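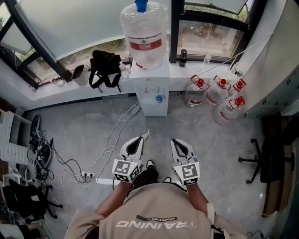

Changing the jug on an office water dispenser is a chore I would like to hand over, and I don't think I can yet. A full jug is heavy, the water shifts as you lift, and it has to go in upside down. Then there are cables on the floor and chairs in the way.

Beatriz Patrício at Grirholm expects machines to manage it within 7 years. I think she is early. Filling a cup, yes. For the jug, I would still pay a person, and I would pay that person more than we do now.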